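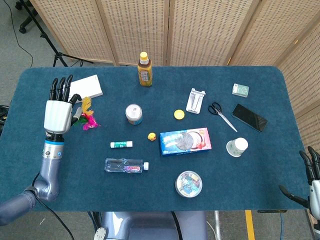

Household objects on a felt-covered table.

Jirkska repair fund to reopen in March

17 November 2021

Residents of Jirkska will again be able to claim back part of the cost of having household goods repaired, after the town council voted to renew its repair fund for another year.

The fund will pay half of any repair bill, up to a limit of $100 per household. Claims open in March and can be made at the town office on Skanel Street or by mail. Receipts must be no more than 28 days old.

Small appliances, lamps, clocks, furniture and kitchenware are covered. Phones and computers are left out, as they were last year, and so is anything still under warranty.

Council member Gediminas Lepik, who put the proposal forward, said the first round ran out of money before summer and that some people were turned away.

"We had calls for weeks after it closed," Lepik said. "People had a toaster or a chair sitting in the garage and wanted to know when they could bring it in."

The council has added $4,000 to the budget to meet the extra demand. Seven repair shops have signed up so far, among them Tarawneh Upholstery and the Lolimard hardware store. Other shops can apply until the end of the year.

Two members voted against the renewal, saying the money should go toward sidewalk work on the north side of town. The sidewalk budget will be discussed at the next meeting.

Claim forms will be available at the town office and the public library.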